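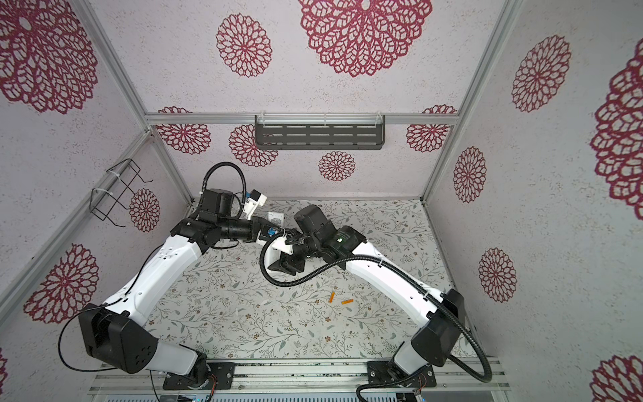

*Last changed: 03/07/2026*

# Two-arm demonstration gathering

**Two-arm demonstration gathering** is a way of teaching robots by example. A person guides a pair of arms through a task, the system records every motion along with the camera views, and a learning program later studies the recordings to work out how to do the task itself. The method is loved by small labs, and it's easy to see why - a good teacher with no background in programming can pass on a skill in an afternoon!

## Setup

Most stations of this kind mount both arms side by side on one rail, close enough that the grippers can meet over the work area. Many are built as a compact booth on an aluminum frame. A camera bracket on the wrist gives a close view of the fingers, and a fixed camera takes in the whole floor.

Walls and floor may carry printed patterns, as in the booth at the top of this page, with its rosette walls and leafy vine floor. At the Plundmont workshop, where Ronja Dahlgren runs the Dusta project, coverings are swapped between sessions so that the system learns to look at the objects and ignore the background.

## Recording

One full try at a task is called an *episode*. A Dusta task is taught in sets of 1,000 episodes, with object positions changed every 12. Small items are popular subjects, and passing something from one gripper to the other is a classic, wonderfully tricky exercise: both arms must agree on where the object is and when to let go.

Failed tries are kept and marked. Octavio Restrepo, who wrote the Dusta labeling guide, found 107 episodes in the first set where the operator fumbled and then recovered, and these are now taught as a group of their own.

## Related pages

- Atau (episode file format)
- Björklund grip test
- Wrist cameras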